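Small printed parts: fit, finish and storage

The November parts exchange at Gudham brought in more small figures than brackets or spares, and several questions came up more than once. The notes below cover push-fit pieces in two or more colours, of the kind used for animals, snowmen, vegetables and similar toys. They assume an ordinary desktop printer and common PLA filament.

Splitting the model

A figure with a change of colour at a natural joint is best printed as separate pieces. A nose, a hat or a limb can be given a short peg on one side and a matching socket on the other. Colour changes within a single piece are possible but waste filament at every swap, and on small parts the waste can weigh more than the part itself.

Keep the peg short and slightly tapered. A round peg is easier to print cleanly, but the piece will turn in its socket. Where the direction matters, use a square or D-shaped peg. For a cone, rotation is of no consequence and a round peg will do.

Clearance

Most complaints concern fit. A peg and socket drawn to the same size will not go together off the printer. Start with a clearance of 0.2 mm per side, print a test pair and adjust from there. The test pair need only be the peg and the socket wall, and takes a few minutes.

Horácio Carrilho brought a test strip to the exchange with 6 sockets on it, each opened out by a further small step. The file is on the shared drive under Mostolis, together with the peg. Print it again when changing filament supplier, as the results will shift. His own strip in Zollora orange came out one step tighter than the same file in white.

If a peg is too tight, do not force it. Thin walls split along the layer lines and the crack is seldom repairable without a visible seam. Take the peg down with 240 grit paper, working along its length. If it is too loose, a single turn of thin paper tape round the peg is enough for display pieces. Toys which will be handled should be reprinted.

Cones and ribs

Print cones point upwards with the peg socket on the bed. The tip is the weak area. The last few layers are so small that the plastic has no time to set before the next is laid down, and the point slumps. Set a minimum layer time, or print 2 cones at once so that the nozzle moves away between layers.

Ribs round a cone hide layer lines well and give fingers something to hold when the part is pushed home. They should stand at least one nozzle width proud of the surface. Shallower ribs tend to disappear in slicing.

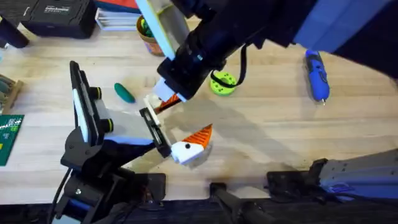 White block with an eye dot, and the ribbed orange cone for the nose.

Eyes and other small marks

A printed eye is generally too small to push-fit reliably. Either recess it by two layers and fill the recess with acrylic paint, or use a paint pen on the flat surface. Allow the paint to dry overnight before the part goes in a box with others.

None of these pieces is suitable for children under three, whatever the fit.

Storage and labelling

Keep the pieces of one figure together in a grip-seal bag, with the filament name and the clearance used written on a slip inside. Unlabelled parts cannot be matched later, particularly whites, which vary a good deal between makers. The Macedo cabinet has space for small bags in the lower drawers. Larger assembled figures go on the open shelf above.

Please return the test strips to the tray by the door. The next exchange will take parts in any material, and the drawing for the D-shaped peg will be available there in printed form.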